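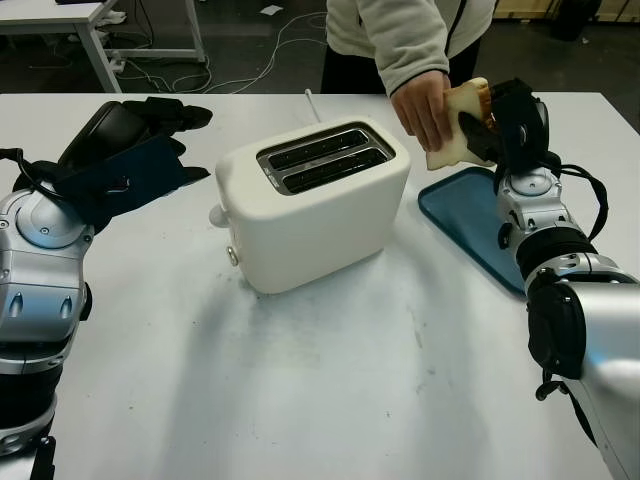
Toast for a crowd: speaker notes
Parisa Daneshvar, community kitchen evening, November

Start at 7. Wait for the coffee line to clear.

Opening. Ask who has burned toast this month. Let people answer. Say I run the breakfast counter at Pornow and we go through a lot of bread.

Bread first. Slice thickness matters more than the dial setting. Thick slices catch at the top of the slot and the crust scorches. If it needs a push to go in, it is too thick. Pass a slice along the front row so they can feel it.

The toaster. A two-slot is enough for most homes. White plastic shows fingerprints, so wipe it once it has cooled. Dial numbers mean different things on different models. Test with one slice, write the setting on tape, stick it underneath.

The second round. Slots are already hot, so the same setting gives darker toast. Turn it down a notch. People usually write this one down, so pause.

Holding toast. Don't stack it. Stand the slices up or lay them on a tray in one layer. Stacked toast steams and goes limp. At Pornow we tried stacking for the spring breakfast, 197 plates, and had to redo the first 18.

Crumbs. Unplug, let it cool, empty the crumb tray. Every 4 days at the counter, less often at home. Never a fork or knife in the slot, even unplugged. Wooden tongs if a slice is stuck.

If there's time: frozen bread. Straight from the freezer, one notch up. Bagels get their own question, they always do.

Questions. Repeat each one so the back can hear. Butter and jam are on the side table. Leave the sign-up sheet by the door.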